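Nelau User Forum > Software > Perception and Planning
Thread: Floor segmentation and approach planning in rooms with strong daylight
Started by csiregar_admin on behalf of Arif Siregar, 22 June 2026 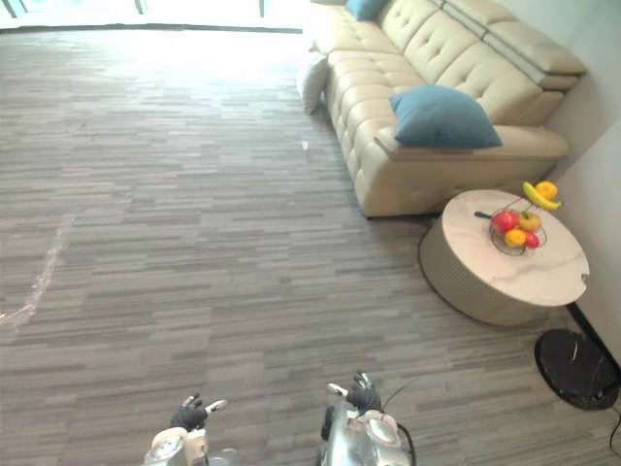 arif.siregar
Members are invited to comment on a fault in the approach planner, release 6, before it is submitted to the maintainers. The task is simple to state. The robot is to drive from open carpet to the coffee table, stop within reach of the fruit basket and hand over to the grasp planner. In 30 trials the base stopped short in 5 of them, each time reporting an obstacle on clear carpet.

The logs show that the floor segmentation marks the edge of the sunlit area as a change in height. The local planner then treats that edge as a kerb. The floor is carpet tile with fine streaks of grey and beige, and the depth estimate is noisy wherever the glare is strongest. With the blinds closed the fault has not been reproduced.

My proposal is to lower the weight given to the image-based floor mask and to rely on depth alone within two metres of the base. I should be grateful for views.

teoh_maintainer
Thank you for the clear report. Please attach the planner configuration and confirm whether automatic exposure was enabled. We have received two similar reports since April, and in both cases the exposure was still settling when the floor mask was computed.

arif.siregar
Automatic exposure was enabled in all trials. The configuration is the one supplied with the release, apart from the inflation radius, which we reduced to 200 mm to allow a closer approach to furniture.

bidonholm_lab
We would advise against the proposal as written. Depth alone is a poor guide close to the floor. A cable on carpet stands only a few millimetres high, and our own depth sensor does not separate it from the surface. There is a thin black cable trailing from the round black base near the wall, on the table side of the room. If the image mask is given less weight, the planner will lose the one source that can detect it, and the wheels may run over it.

arif.siregar
The point is accepted in part. The cable lies to the right of the table, however, and our approach is made from the left. I do not consider that it should decide the matter.

bidonholm_lab
With respect, it should. The planner selects the side of approach, and the operator does not. If the left side is refused because of a false kerb, the right side is what remains.

c.gunawan
I agree with the previous contributor on the cable, but I would look elsewhere for the cause. A brightness edge should not produce a height step unless the two estimates are being merged before either has been checked. In release 5 the mask and the depth map were compared first, and cells where they disagreed were marked as unknown. In release 6 such cells are marked as occupied. That single change would account for the behaviour described.

The same rule will affect small marks on the floor. There is a tiny white scrap on the carpet in front of the sofa, and a faint pale diagonal streak further to the left. I would expect either of them to appear as an occupied cell in some runs. Could Mr Siregar check the saved cost maps?

arif.siregar
I have checked. The scrap appears as occupied in three of the five failed runs. The pale streak does not appear in any of them.

teoh_maintainer
Ms Gunawan is correct about the change. It was made at the request of users working in warehouses, where an unknown cell was being crossed too readily. We do not intend to reverse it for all users. We can offer it as a setting, with the present behaviour as the default.

listley_integration
May I raise a separate matter? The hands are carried forward, and in our installation a raised hand is sometimes included in the local map because the self-filter uses the arm model without the fingers. Before the floor mask is blamed, it would be sensible to run the trials again with the arms lowered - or at least with the filter margin increased.

c.gunawan
That is a reasonable test, although the false obstacles reported here follow the line of the sunlight. A filter fault would move with the robot.

listley_integration
Agreed, if the positions were recorded in the map frame. The original post does not say so.

arif.siregar
They were recorded in the map frame. I shall nevertheless repeat the trials with the larger margin, so that the result is on record.

bidonholm_lab
We remain opposed to any reduction in the weight of the image mask. We have no objection to the optional setting, provided that the documentation warns against its use where cables are present.

teoh_maintainer
The warning will be included. A test build with the setting will be placed in the usual download area. Please post results in this thread and attach the cost maps for failed runs only.

arif.siregar
Noted with thanks. I withdraw the original proposal and will test the build with the blinds open.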